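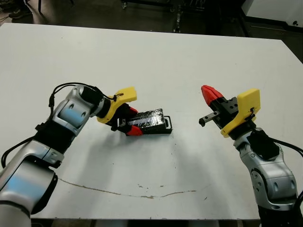

The Left Hand

I had been at Ponder six weeks when they gave me the gripper comparison, which I took as a sign of trust until I saw the spreadsheet. It had 400 rows in it, all blank. Every row was one try: pick up the block, hold it, offer it to the other arm, let go. Write down what happened. Go to the next row.

The block was a black thing done up in shiny black tape with a metal handle on one end, and I got very fond of it. You had to be careful how you set it down, because the tape was slick and the handle liked to drag, and if the left gripper came in even a hair too low it would shove the whole business across the table before the jaws closed. Then you'd walk around, push it back to where you thought it had been, and argue with yourself about whether that counted.

We had two kinds of fingertips to try. The red ones were ours, poured in the back room in a muffin tin (a real one, somebody's kitchen was missing it). The others came from Clevis in a nice gray box with foam cut to fit, and they cost more than my bike. My boss wanted the red ones to win so badly that she'd stopped coming into the room. She'd stand in the hall with her coffee and call out, "Don't tell me!" and then wait there until I told her.

So I ran the red ones first. Mornings, mostly, before the heat got into the building, and it was August so the heat got in early. Left arm picks, right arm receives. I'd press the pedal and the left one would swing up from its corner with its cables flopping over its wrist, and it would go down, and close, and I'd hold my breath like it was a golf putt.

The left arm was better than the right arm. I know how that sounds! They were the same arm, same parts, ordered the same afternoon, running the same controller. I swapped the fingertips between them and the left was still better. I swapped the yellow mounts too, which took me until almost 9 at night because one of the screws had a chewed-up head, and the left was still better. It would take the block and just keep it. The right one would come up to meet it, open its jaws, and sort of think about things.

I started talking to them around row fifty. Only small stuff, "come on" and "there you go," the way you'd talk to a car in winter. I noticed I said "there you go" to the left and "come on" to the right. Once I noticed that I tried to even it out, and I'd stand there telling the right arm it was doing great while it closed on plain air two inches short of the handle.

My boss heard me through the door. "Who's in there?"

"Just me."

"Who's doing great?"

I said the red ones were doing great, and she went away happy, and then I had to sit down and think about whether that was true. It was, for the left. For the right I'd have to show her the numbers.

The Clevis tips went on the next week. They were lovely. They had a little ridge that sat right under the edge of the tape, and the left arm took to them like it had been waiting its whole life, and the right arm dropped the block on its first try and then on its second. I laughed out loud, all alone in there. Then I got down and looked along the tabletop with my cheek practically on it, next to the long brown stain where I guess somebody once had a coffee, and I saw it. The right arm's base wasn't sitting flat. There was a sliver of light under the back corner, thin as a business card.

I got a business card. It was from a guy at Pitiseck who'd tried to sell us cameras. It went in up to the phone number.

All that week and the week before, the poor thing had been leaning. Every reach it made came out a touch high and a touch short, and it had been doing the best it could from there, and I'd been writing "missed" next to it in a column. Row after row of missed. I tightened the bolts down and ran the calibration over again, and while it went through its slow poses I scrolled up to the top of the sheet and looked at how much I'd have to throw out.

My boss was in the hall. I could hear the spoon going in her cup.

"Don't tell me!" she said.

I put the red tips back on the right arm, set the block down where the left could find it, and typed a 1 in the first empty box. Then I pressed the pedal. The left arm gripped the block by its fat taped end and held it, handle out, and the right one came up across the white part of the table with its jaws open.

"There you go," I said.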